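2022-01-16

Kitchen corner, microwave. Sunday, building empty, so nobody wanting lunch while I did this.

Starting point: the claim, repeated in the Hamdy thread all week, that the white microwave "heats unevenly since the move" and should be replaced with the Nindo one from the catalog. I don't buy it yet. Every microwave heats unevenly. I would like to see one measurement before we spend money, and so far what we have is a complaint about soup.

What people say is wrong, copied from the thread so I stop paraphrasing:
- middle of the dish cold, edges boiling
- takes longer than it used to
- door "feels different"
- smells

Four complaints, and only the second is anything I can put a number on. "Longer than it used to" needs a used-to. We don't have one. The only old figure I could find is on the inside cover of the Rurnon notebook, where somebody wrote 116 s for a mug of water, with no mug size, no start temperature and no end temperature. Useless. I'm copying it here only so the next person doesn't go looking for it.

Water test

218 g of tap water in the plain glass beaker, which is what fitted under the lid I wanted to use. Then I didn't use the lid. Stirred, read, heated on full, stirred again, read again. Thermometer is the Handura probe, which I trust to a degree or so and no better. It was last checked in ice water by me, and I did not write down when.

First run: ended at 71 C after stirring. Before stirring, the probe gave a different answer everywhere I put it, several degrees apart between top and bottom. So anybody who stuck a finger or a spoon in one spot and called it cold was right about that spot and has told us very little about the oven.

Second run: forgot to empty and dry the beaker properly, so the starting weight was off. Threw it out. Not going to pretend it agrees.

Third run: close to the first. Close enough that I'd say the thing is delivering the same power twice in a row, which is all two runs can say. I haven't turned it into watts. The start temperature drifted while I was looking for a pen and I would only be making up the last digit.

Cold middle

Tried the wet paper trick. Damp kitchen paper laid flat, short burst, see where it dries first. It gave a pattern. It gave another pattern when I put the paper in turned a quarter. Half of that is how evenly I wetted the paper, which was not very evenly. I know people like this test because you get something to show around. I don't think it settles anything here and I'd ask that we not put it in the thread as proof of either side.

Better version, if someone has the patience: 9 small cups, same weight of water in each, laid out in a grid, all read within the same minute. I only had enough matching cups for part of the grid and gave up. Mixed cups would have told us about cups.

My guess (a guess, marked as one) is that people moved from bowls to those deep square tubs in the new year and are heating a solid block of leftovers from the fridge. That would give you boiling edges and a cold middle in any oven in the country. Cheap to check: one person, one flat dish, same food, stir halfway. Would like this done before anyone says "magnetron" again.

Door

"Feels different" is hard to argue with and hard to use. I opened and shut it a couple of dozen times. Latch catches, light push needed, no slop that I could feel by hand. A strip of paper shut in the door at each side had some drag on it when pulled. That is a check on how the door closes and is not a leakage test, and nobody should quote it as one. If there is a real worry about the door, then it goes out of use until somebody with a proper meter looks at it. I don't see grounds for the worry, but my not seeing any is thin evidence. 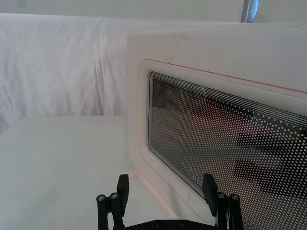 The outside matters less than the thread makes out. Faint smudges and scuff marks on the upper front panel, above the door. One message calls these "heat damage." They look to me like marks, the sort you get from hands and from being carried. I went over one with a damp cloth and some of it came off on the cloth, which heat damage wouldn't do. The rest I left alone. No opinion on how old they are.

Smell

There is one, I'll grant that. Faint, old tomato, mostly when the door has been shut overnight. Wiped the inside with hot water and a little dish soap, then a bowl of water with vinegar for a few minutes, then another wipe. Now it smells of vinegar. Whether the tomato is gone or only outvoted, I can't say until tomorrow. Don't let anyone claim the vinegar "fixed" it on the strength of today.

Where this leaves it

Not shown: that it is slower than before. No before.
Not shown: that it heats worse than any other oven with the same food in it. Would need a second oven, and the one downstairs is a different size.
Shown, weakly: two runs of water came out about alike.
Shown: it needed a clean.

I'd hold off on the Nindo. The catalog page says "even heating technology" and gives no figure for it, so we would be swapping one unmeasured thing for another and paying for the swap.

To do
- proper baseline, same beaker, same weight, start temperature written down BEFORE looking for a pen
- ice check on the Handura probe, with a date on it this time
- find or borrow matching cups
- smell again Monday morning, before anyone heats fish
- cross out the 116 in the Rurnon notebook, or at least put a question mark next to it

Beaker is on the drying rack. Please leave it out, I want the same one for the baseline.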